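Both arms reach for the same object in sim, planner won't split them up

Bereket Jemal
Hi all! I'm working on a two-arm tabletop task in simulation and I'm stuck on arm assignment. My planner (I'm on the Nigatu stack, mostly default settings) is supposed to pick one arm per object by shortest path. For the green one that's fine, left arm every time. For the bowl and the yellow cup it flips back and forth between arms on every replan, and then both grippers try to go for the bowl. I ran 111 episodes on Monday and most of the failures are this.

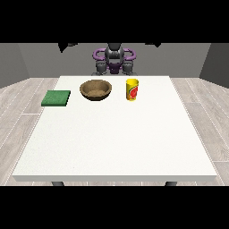 Start pose, before the planner gets its first goal

I already raised the planning timeout to 40 seconds and got nothing out of it. Is this a cost function problem or am I resetting something wrong?

Yurani Arboleda
Your grippers start out really close together, and they're by the gap between the bowl and the cup. So the two path costs come out nearly equal and any little bit of sampling noise decides the winner. I had the same thing last January! Two things fixed it for me – add a switching penalty so an arm keeps its object once it's assigned, and move the home pose so the hands start farther apart. Also lock the assignment while an arm is moving. Only replan the path, leave the who-gets-what part alone until the grasp finishes or fails.

Etenesh Worku
What seed are you using? Mine acted weird until I set it to 662, no idea why.

Asnakech Tefera
+1 to the penalty, start small and go up. I'd log both costs at each replan too, then you'll see right away if they're tied.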